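Bislow Spare Room Bed Frame Review
By Rafsan Haque

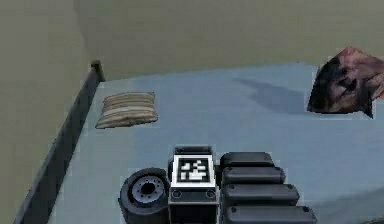

Page last changed: August

I bought the Bislow from Nestgate for our guest room, which is small and gets used for visitors one week in four. It has been up for 11 weeks now. The frame cost less than the Doda I had been looking at, and it came in 2 boxes.

Assembly took me an evening on my own. The bolts are bagged by size, but the bags aren't labeled, so lay everything out first. The center leg goes on last and has to be wound down until it touches the floor. I missed that the first night and the slats creaked.

It's quiet now. My brother weighs more than I do and slept on it from Thursday to the end of the weekend without complaint. The slats are close enough together for a foam mattress. I used the medium one from Begum, and it doesn't slide.

A few things I don't like. The clearance underneath is low – our flat storage bins fit, the suitcases don't. The side rails have a square top edge, and I have caught my shin on it while changing sheets. The included wrench is soft and rounded off at the corners, so use your own.

Nestgate delivered on the day they gave me. One bolt was missing, and the replacement came in the mail the next week at no charge.

I would buy it again for a guest room. For a bed slept in every night I'd pay the extra for the Doda and its heavier slats.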